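Grilteo or Tamiru for a long golf weekend?
Forum: Trip Planning

fairwaymoth
Hi all! Four of us are trying to settle on an October golf weekend and we've been going in circles for two weeks now. It's down to Grilteo (the one with the lake holes) or Tamiru, up in the hills. We're all mid-handicap, one of us walks everything and refuses to ride, and I'd like to keep it under $368 a head for golf and two nights. Has anyone played both?

bogey_pete
Both, a bunch of times. Tamiru, no contest. The greens roll better and you don't spend five hours behind a bachelor party. Grilteo is pretty on the website, but the back nine is houses on both sides and you hear leaf blowers the whole way in.

slicewidow
Wow, hard disagree with Pete. Grilteo is way more fun for a group of friends. The lake holes are a blast even when you lose a sleeve of balls (I did!) and they let you go back out after lunch for $24 if there's room. Tamiru felt stuffy to me. The starter told my husband to tuck his shirt in.

bogey_pete
He should have tucked his shirt in. 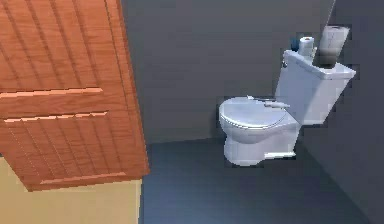 Last edited by slicewidow on 1st August

slicewidow
Ha, okay, fair. But still. If your group likes to play music in the cart and not keep a real score, Tamiru is the wrong place. We stayed in the cottages at Grilteo and they were fine, kind of dated, good showers. You can walk to the first tee from there with your coffee.

three_jack
What about your walker? Tamiru is brutal on foot. The climb from the 7 green to the next tee just about finished me and I'm in decent shape. Grilteo is flat, so that might settle it.

fairwaymoth
Oh, that's really helpful, thanks! He says he can walk anything, but he also said that before his knee thing. How's the booking at each one? I tried the Grilteo page last night and it wouldn't let me add a fourth player.

three_jack
Skip the page and call the shop. I went through Mondis once for a package and it was easy enough - they put the tee times and the rooms on one bill - but you pay $100 down and you don't get it back if you cancel. Read that part before you give them a card.

bogey_pete
I'd never use Mondis. Same rooms, same times, and you lose the deposit if somebody's kid gets sick. Call direct.

slicewidow
We used them and had no trouble at all, for what it's worth. Pete, do you like anything?

bogey_pete
Tamiru.

dewsweeper
Jumping in with a third choice, sorry! Have you looked at Tikska? It's a shorter course and nobody's idea of fancy, but it's walkable and the breakfast place next door is great. We play there the first morning, then drive over to Grilteo for the afternoon.

fairwaymoth
I hadn't even heard of Tikska. I'm leaning toward that plus Grilteo now, and Pete can be mad at me. Calling the shop tomorrow. Does anyone know if Tikska rents push carts?

dewsweeper
They do, but the good ones go early, so ask them to hold one for you.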